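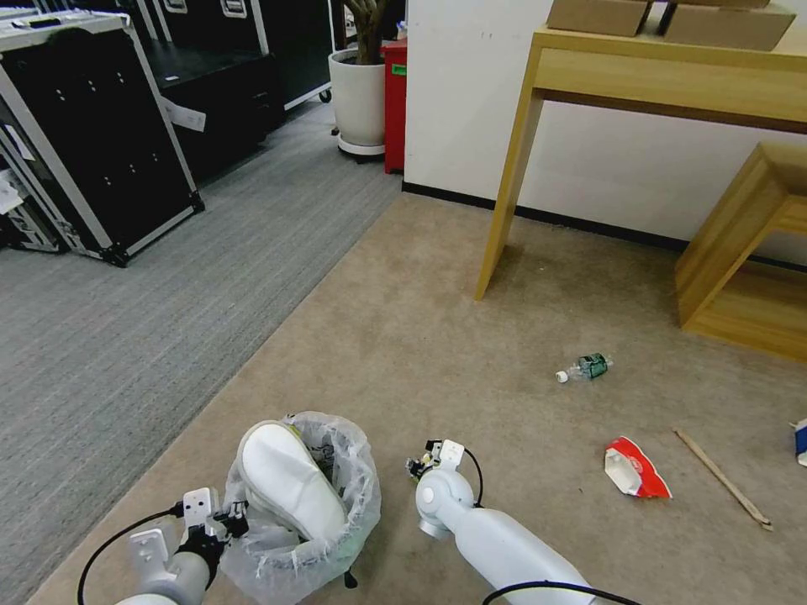

Bin with a clear liner, bottle on the carpet

Week 2 – Who lends to a place that isn't on the list?

Hi all, these are my notes from the second session, tidied up a bit for anyone who missed it (and for Jhosep Ayala, who asked for the bit on guarantees again).

We started with foreign direct investment, or FDI. I like to keep it simple: somebody in one country puts money into a business in another, and gets a real say in how it's run. Buying a few shares on your phone doesn't count. Building a cannery does!

Our made-to-measure case this term is Skastar, a port town trying to talk an outside company, Brolis, into paying for a cold store. Brolis likes the harbour and the labour costs. What worries it is the paperwork – whose court hears a dispute, whose bank clears the payment, and whether an insurer will write a policy at all.

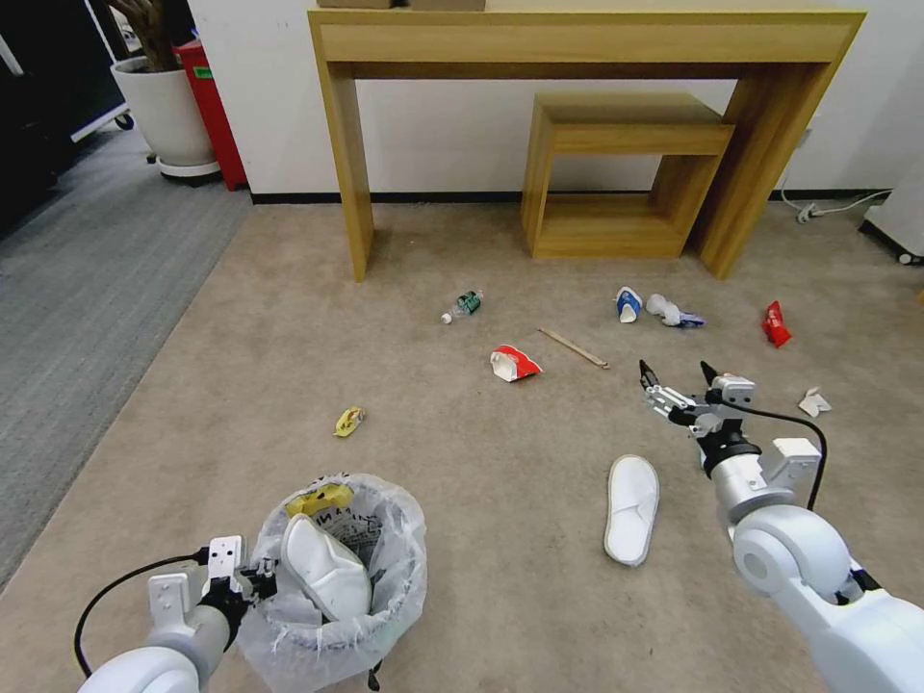 Console table and planter, carpeted area

Kelly Lockwood asked why Brolis wouldn't just charge more and get on with it. Good question, and plenty of firms do exactly that. The extra return you ask for is the risk premium, and you'll see it all through the Mansour reading. But past a certain point the price gets so high that the project stops making sense for the town, and everyone goes home.

So what can a small government offer? We came up with a tax holiday, a long lease (the draft one in your pack runs to 2079, which got a laugh), and arbitration in a neutral centre. I'd put arbitration first. Rocío Villanueva would put the lease first, and she argued it well, so have a think about which of us you believe.

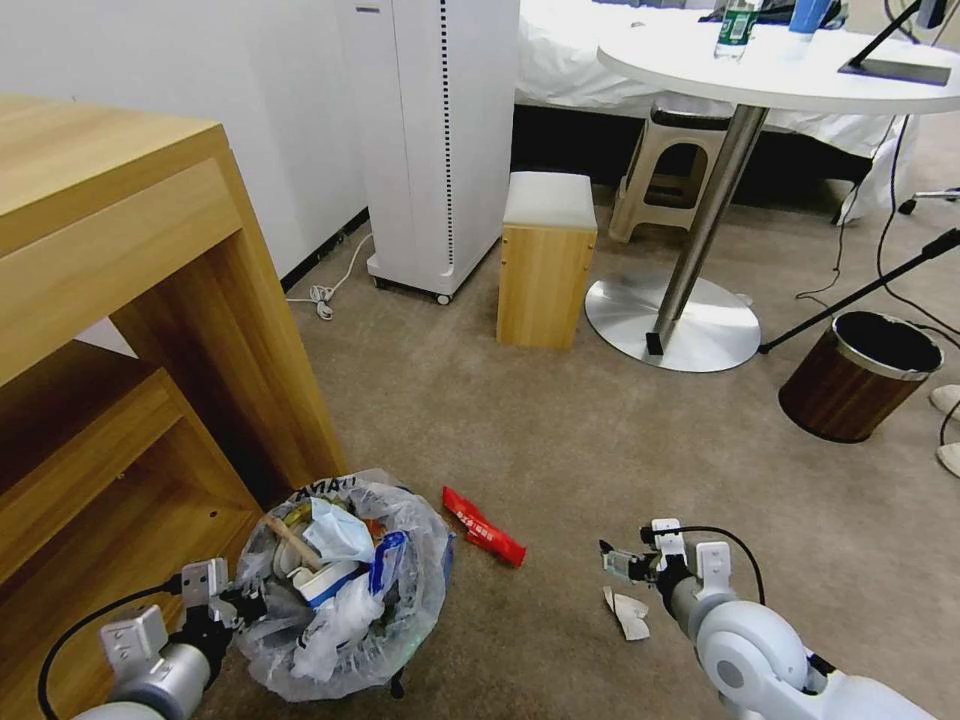 One warning on tax holidays. They're easy to announce and very hard to end, and the firms that come only for the holiday tend to leave when it does. Have a look at the Skusora table on page 2 of the pack and compare the jobs column before and after July.

For next time, write me almost 300 words on whether Skastar should sign. Pick a side, please, no fence-sitting. Abdelghani El Idrissi and Aicha Bouzid are opening the discussion, so be kind to them and bring your calculators.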